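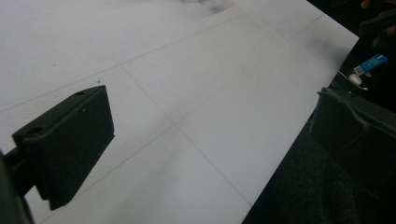

A grid, in pencil, with the smudge left in.

I'd been told to bring an apron and something to eat, so I arrived at the Drerach studio with both, and used only one of them. The woman I'd come to interview makes big paper maps of places she has walked, and she doesn't paint at all until the pencil is right. We started at 10 and there wasn't a drop of colour by lunch!

"People want to get to the fun bit," she said, putting the kettle on. "I think the lines are the fun bit. You've got a huge piece of white paper and it's terrifying, and then you put three lines across it and it's a lot less terrifying."

She presses so lightly that I had to tilt my head to find them. I asked whether she ever goes in darker, and she pulled a face. "A hard pencil, hardly any weight. If I can feel a groove with my thumb I've gone too far, and the paint will sit in it for ever."

I wanted to know about the smudge near the top of the sheet (I'm a terrible smudger myself, always have been). Does she rub them out?

"Sometimes. With a big one I'll dab at it with putty rubber, never scrub. Mostly I leave it and see what lands there. On the Skirnmont map there was one I turned into a wood."

The Skirnmont map took her 11 weeks and now hangs in the Zita tearoom, a bit too close to the radiator for her liking. She drew the grid for that one twice, after finding on the second evening that her long ruler had a nick in it. She still has the ruler. It props the window open.

We talked for a while about paper, which she buys from Byun in rolls and flattens under a door. "An actual door, yes. It came off the airing cupboard." I asked how long it stays under there and she said two nights, three in January, when the studio's damp.

By then it was nearly 2 and I'd eaten my sandwich and half of hers. She was back to looking for her pencil, which she'd put behind her ear.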